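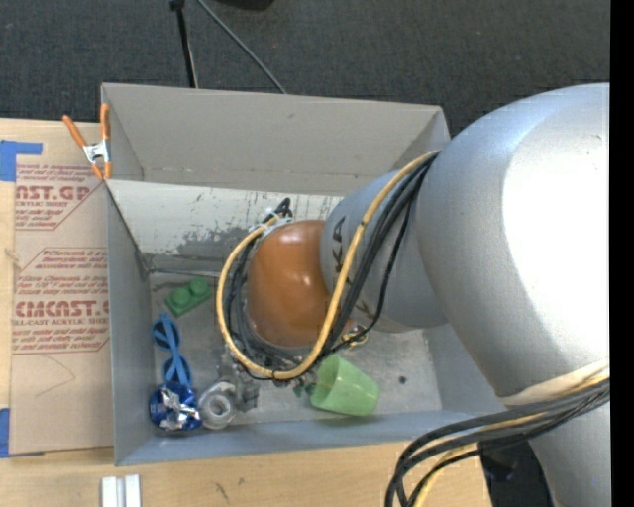
Page 3 of 76

Storage & Sorting > Bins, tubs and crates
Thread: Grey tubs on a timber benchtop, who's converted?
Started by Muthoni Koech, 22 May 2018

mkoech
Right, I have gone fully over to big open tubs on the bench and I can't shut up about it! Tall flat sides, plain grey, rectangular, no lid. For years I had everything in those little stacking drawers from Sindero and I spent half my life pulling out the wrong one. Now it all goes in the tub, I tip my hand in, and I find the thing. The light timber under it makes the whole corner feel cheerful too (my husband says it's a tub, Muthoni, calm down).

Only question is scuffs. The pale inside walls mark up so quickly. Does anybody clean theirs or do you just let it go?

poul_t
Let it go! A scuffed tub is a tub that's getting used. The pale panel in the one at the top of the page has a great worn grey patch down low and little dark flecks up near the rim, and I reckon it looks terrific. Mine's the same colour and has had bolts, bulbs, dog biscuits and a whole winter of kindling through it.

Ferdinand H.
Going to disagree with Poul, sorry mate. Grey scuffs on a pale wall make it harder to see small dark bits against it. I sort washers and grommets and I lost a fair few of them visually before I gave the sides a scrub. Bicarb paste, old toothbrush, ten minutes. Came up beautifully.

poul_t
Ten minutes per tub, Ferdinand. I've got a shed full.

Ferdinand H.
Then you've got a shed full of lost washers!

brynhildur_e
Love this thread. Can I put in a word for what goes UNDER the bench? We have dark charcoal carpet in our sorting room, the fine woven sort, and it's lovely on the feet and quiet as anything, but drop a black screw on it and goodbye. I keep a magnet on a broom handle now. Got 1,908 votes in the tips poll on the old board, that broom handle, and I'm still proud.

mkoech
Bryn, the broom handle is going on my list tonight.

H. Sugiyama
I'm a tall-sides sceptic. I'm short, and leaning over a high wall all arvo gets me in the ribs. I cut the front down on my Benedetti tub and filed the edge smooth. Lost a bit of volume, gained a working back. I do agree about the timber top though. Warm colour, easy to wipe, and a heavy tub doesn't screech across it the way it did on my old steel bench.

brynhildur_e
Hideaki, lower the bench! Much less work than cutting tubs. We took the legs down by a hand's width and it changed everything.

H. Sugiyama
My bench is bolted to the wall, but point taken.

Comments (newest last)

Gumnut: Tried the bicarb. Flecks gone, big grey patch still there. Happy enough.

Teal Wren: Team scuffs.

Old Dedness member: Great to see the tub people still at it after 1,088 posts. Does anyone have a spare lid for a Revance? Mine cracked in July.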